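Stop taking the hot counter out of the supermarket

Typing this fast, on my phone mostly, between the bus and bed. But I've been stewing on it since Sunday.

The Semia near me closed its hot counter in February. You know the kind of thing - roast chicken, potatoes in a tray, some tired green beans, a person with tongs. Gone. Where it stood there's now a chilled wall of Clutari meal boxes. Sleeves, film lids, little pictures of basil. Take home, pierce, wait.

I don't want to take home and pierce. I want dinner handed to me at 7 in the evening when I've been up since five.

People who write about food treat the hot counter as a joke. Too salty, sits too long, beans the color of a pond. Fine. All true on a bad day. But look at who stood in that line. Guys in work boots. Nurses going the wrong way, eating breakfast at dinner time. Old people buying one leg and one scoop, which is exactly the thing you can't buy from a chilled wall, becuase the wall sells you the portion it decided on months ago.

One scoop. Bit less. No skin please. That was the whole service and it was a good one.

The store says waste. There's a notice by the carts, laminated, all about waste. And sure, a tray of potatoes at closing time is a sad sight. But the chilled boxes get thrown out too, just with more plastic around them. I've seen the yellow stickers stacked up two deep on a box of noodles. Marked down, marked down again, still there the next night.

So what is it really? Wages, I'd guess. And the counter needs cleaning and a drain and a hood and somebody who turns up at six to put the birds in. A fridge needs plugging in. I get it. Just say that then. Don't put a leaf on the sign.

Van Acker across the river still has theirs. I went over to check before writing this, which meant 2 buses each way, so don't tell me I didn't do my homework. Line back to the bread. The woman serving knew what half of them wanted before they opened their mouths. I had chicken and rice and ate it on the wall outside with a plastic fork and it was great. Not restaurant great. Warm, salty, there.

And the price, since somebody will bring it up. The box costs more than my old plate did, and you supply the microwave. Plenty of people don't have one. Plenty are in a rented room with a kettle. My sister's first place was like that, room 102, a sink and a hook on the door, and she lived on counter soup the whole winter. What's she supposed to do with a film lid?

Vostex, the convenience place by the station, could pick this up tommorow if they had any sense. They already do coffee. They already have staff standing there at night. One soup, one rice thing, a ladle. I would be in there four nights a week and I know I'm not the only one.

Anyway I've filled in the Semia comment card. Twice. If you miss the counter too, go fill one in, they're next to the lottery stand, bring your own pen.
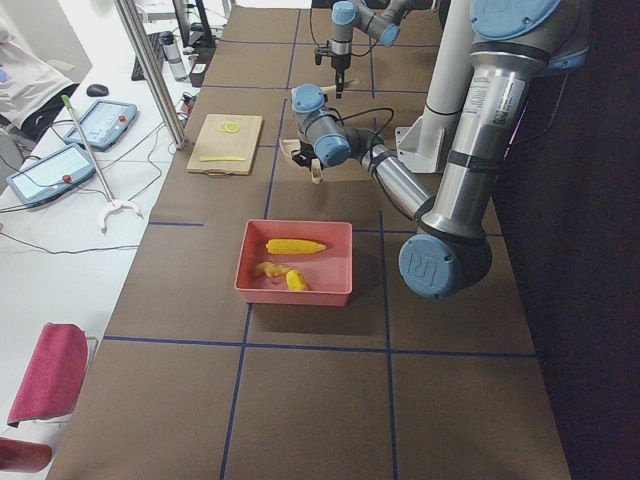
Food-handling table with two robot arms, cutting board at the ready.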